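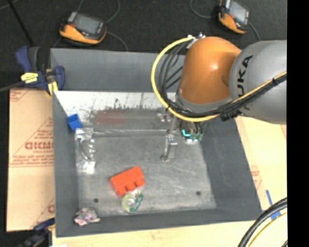

Inventory and Storage, Unit 4
Handout: How much to keep, and when to order again

Please read this handout before the session and bring a pocket calculator. The phone is also fine. Section 5 has exercises, and we will do the first two of them together.

1. Why a company keeps stock

A shop or a factory keeps goods on the shelf for several reasons. Customers do not want to wait. Suppliers do not always deliver on the promised day. Buying a larger quantity is often cheaper per piece. Some goods are produced only in one season and are sold during the whole year, as with canned tomatoes.

But stock also costs money, and this cost is easy to forget, as it does not come as one bill. It is hidden in rent, in insurance, in interest on the money we have paid for the goods, and in goods which become old or broken. In this course we put all of these together and call them the holding cost. We write it as an amount per piece per year.

The second cost is the ordering cost. Each time we order, somebody has to write the order, receive the truck, check the delivery and pay the invoice. This work is nearly the same for a small order and for a big one. We write it as an amount per order.

Small orders make the ordering cost high. Big orders make the holding cost high. The task of the buyer is to find a quantity between these two.

2. The economic order quantity

Let D be the demand per year, S the cost of one order, and H the holding cost of one piece for one year. The order quantity with the lowest total cost is

Q = square root of (2 x D x S / H)

We will use the case of Grorow, a wholesaler of garden supplies. Grorow sells plant pots, and one of its products is a medium pot with a saucer. The numbers are:

D = 12,000 pots per year
S = 30 dollars per order
H = 2.88 dollars per pot per year

2 x 12,000 x 30 = 720,000
720,000 / 2.88 = 250,000
Square root of 250,000 = 500

So Grorow should order 500 pots each time. This gives 24 orders in a year. The ordering cost is 24 x 30 = 720 dollars. The average stock is half of the order, 250 pots, so the holding cost is 250 x 2.88 = 720 dollars. The two costs are equal at this point. This always happens with this formula, and you can use it to check your own calculation.

Do not take the result too strictly. If the supplier packs the pots by 48, Grorow can order 480 or 528, and the total cost changes very little. Try it with 480: the ordering cost becomes 750 dollars and the holding cost becomes 691.20 dollars, together 1,441.20 dollars in place of 1,440.

The formula has some conditions. The demand should be steady during the year. The price should not depend on the quantity. The whole order should arrive at one time. For garden pots the first condition is clearly weak, and we will come back to this in Unit 6 when we speak about seasons.

3. The reorder point

Now we know how much to order, but we do not know when. The time between the order and the delivery is called the lead time. We must order early enough that the stock lasts during the lead time.

Reorder point = demand per day x lead time in days + safety stock

The second case is Tondus, a distributor of cleaning products. It sells 29 bottles of floor cleaner on a working day, and the supplier needs three working days to deliver. The company wants a safety stock of 70 bottles.

29 x 3 = 87
87 + 70 = 157

When the stock falls to 157 bottles, Tondus must order. Please notice that bottles already ordered and not yet delivered must be added to the stock on hand before you compare. Students lose many points here. If you forget it, you will order again each day until the truck comes.

4. Safety stock

Safety stock is for the days when something is different from the plan. The demand may be higher, or the delivery may be late. In a perfect year we would not touch it.

How large should it be? A simple method is the following:

Safety stock = (highest daily demand x longest lead time) - (average daily demand x average lead time)

The method is easy to explain to a manager and it needs only the past records. Its weak side is that one very unusual day can make the result much too large. Imagine that a hotel once bought a full pallet for a renovation. This day should be taken out of the records before you calculate, and you should write down that you did so.

A better method uses the standard deviation of the demand and a service level, for example 95 percent. You will need the table on the last page of the textbook chapter. A higher service level costs more for each additional percent. For a cheap screw which stops a whole machine when it is missing, a very high level is reasonable. For a gift card with a picture on it, surely not.

5. Exercises

5.1 Kiss is a small bakery supplier. It sells 3,600 boxes of paper cups per year. One order costs 20 dollars, and holding one box for one year costs 1.60 dollars. Calculate the economic order quantity, the number of orders per year and both yearly costs.

5.2 The same company sells 12 boxes on a working day. The lead time is five working days and the safety stock is 25 boxes. Calculate the reorder point. There are 40 boxes on the shelf and 60 on the way. Should the company order today?

5.3 Budotine sells vitamins with a shelf life of nine months. The formula gives an order quantity which covers 11 months of demand. Explain in four or five sentences what the buyer should do and what it will cost in principle. No calculation is needed.

5.4 The rent of a warehouse goes up, so that H becomes four times as high. What happens to Q? Answer first without numbers, then check with the Grorow case.

Written answers to 5.3 and 5.4 are to be handed in on paper, one page in total. You may work in pairs, but each student writes an own text. Results for 5.1 and 5.2: 300 boxes, 12 orders, 240 dollars for each cost; 85 boxes, no order today.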